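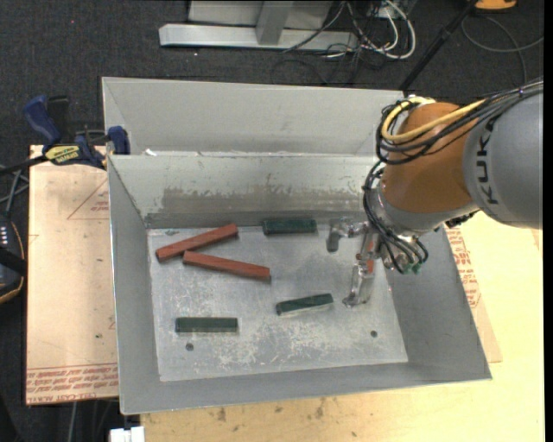

The Great Block Census, and Other News from the Toy Library

30 June 2020

The Garnthorpe Toy Library has been shut to the public since the spring, and those of us with keys have used the time to find out what we own. The card index says we have 900 wooden blocks in 52 sets. The card index was last brought up to date by someone who dotted each i with a heart and moved to Viltau before most of our borrowers were born, so we went in with modest hopes.

Isamu Chiba took charge of the sorting. His system has three rules. Sort by color first, then by length, and don't discuss the blocks that are almost the same color. That last rule came in after a forty-minute conversation in May over whether a certain triangle was teal. It went into the green pile. Feelings were hurt.

By the end of the second week we had 891 blocks, and were quite pleased with ourselves. Then Asuka Higuchi turned out the bottom drawer of the desk and found eleven more, along with a harmonica and a 1994 phone book. So the library is now two blocks richer than it ought to be. If your household is two blocks short, please get in touch and describe them. "Rectangular" will not be enough.

Of the 52 sets, 49 are complete and ready to lend. The other three have been merged into one large mixed set, which Oduor Rotich has named the Parliament on the grounds that it is big, doesn't fit together and falls over if you lean on it. You can borrow it for a month at a time. We'd rather you took two.

Washing

All returned toys now get washed with dish soap and then sit on the shelf for three days before going out again. Wooden things are wiped, dried flat on a towel and turned over once. Please do not help by running them through your dishwasher first. We can tell. The farm animals that came back in May have a haunted look, and the goose has split down the middle.

Puzzles are harder. A family on the Tsuji Road side of town had the lighthouse puzzle all spring and returned it with a note saying 89 pieces, one chewed. The box says 91. We thank them for the note, which is more than we usually get, and we would still like the other two. They are both sky.

Pickup hours

Lending starts again at the side door next week, mornings only, by phone order. Leave a message with your name, your card number and what you want, with a second choice. If your first choice is the marble run, leave a third choice as well. There is one marble run, and Maximiliano Bermúdez's grandchildren have had it since February. He has been spoken to.

Late fees are waived through the end of summer. This does not cover the marble run.

Wanted

Small cotton bags with drawstrings, any color. Lids for shoe boxes (we have plenty of the boxes). A working kitchen scale, so that the next count can be done by weight and Isamu can have his evenings back. Drop everything in the crate by the side door, and please label the lids.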